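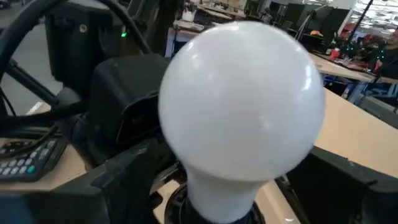
Section 5: Fitting the bulb

Read this section before you plug anything in. The Brosturen table lamp is sold as needing no tools and no thought. The first part is true.

Before you start

The sales sheet for the Brosturen says it takes "any standard bulb." We would not lean on that. A bulb can have the right base and still draw more power than the socket is made to handle. Check two things, in this order: the maximum wattage on the label stuck to the socket, and the wattage printed on the bulb or its box. If the bulb's number is higher, put it back in the drawer.

You will also see boxes that say an LED bulb is "equal to 100 watts." That figure is about how bright it looks. The one to compare with the label is the actual draw, and on the Unus frosted bulb we use for testing it is 14 watts.

CAUTION: Unplug the lamp before fitting or removing a bulb. Turning the switch off is not the same thing. A switch only tells you what it did last time.

Fitting the bulb

1. Stand the lamp on a flat table with the cord unplugged and lying where you won't catch it with your sleeve.

2. Hold the lamp by the socket with one hand. Don't hold it by the base. The rod will take the twist, and sooner or later it will work loose at the bottom.

3. Set the bulb in the socket and turn it clockwise with light pressure. If it binds in the first turn, back it out and start over. It's crossed, and pushing harder won't uncross it.

4. Stop when the bulb is snug. "Hand tight" gets printed in every lamp manual and means something different to every hand, so try this instead: when the bulb stops turning easily, go no further.

5. Plug in and switch on. If nothing happens, unplug the lamp and try the bulb in a lamp you know works before you blame the socket.

Note: A frosted bulb hides its insides, so you can't judge it by looking. Shaking it to listen for a rattle is popular advice, and we have never found it much use with LED bulbs.

Checking the stand

Do this once the lamp is together and again after you move it. The Lebrun catalog calls the wood base "self-leveling." It is a disc of wood. It will be exactly as level as your table.

1. Unplug the lamp, let the bulb cool, and take it out.

2. Look at the rod from the side, then walk a quarter of the way round and look again. A slight lean may be only the angle you're looking from -- hold a book upright next to it before deciding.

3. Wiggle the rod gently where it meets the wood. If it moves, stop using the lamp until it has been tightened.

4. Find the caution label on the socket and make sure you can still read the wattage line. Do not peel the label off for looks.

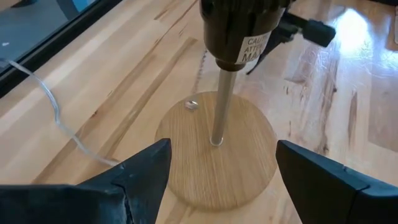 Drulludness wrote in after the last edition that the book test is fussy and that a lamp either wobbles or it doesn't: "Push it with one finger. If it rocks, fix it. I've kept lamps for years on that rule." Fair enough for a wobble. It won't catch a rod that is bent but tight, so we've kept step 2 and suggest doing both.

Replacing a bulb

Wait until the old bulb is cool, including LED bulbs, whatever the box says about them running cold. Unplug, hold the socket, and turn counterclockwise. If the glass feels loose from its base, stop turning and leave the lamp unplugged until someone qualified can take the base out.

For cord and switch faults, go to Section 6.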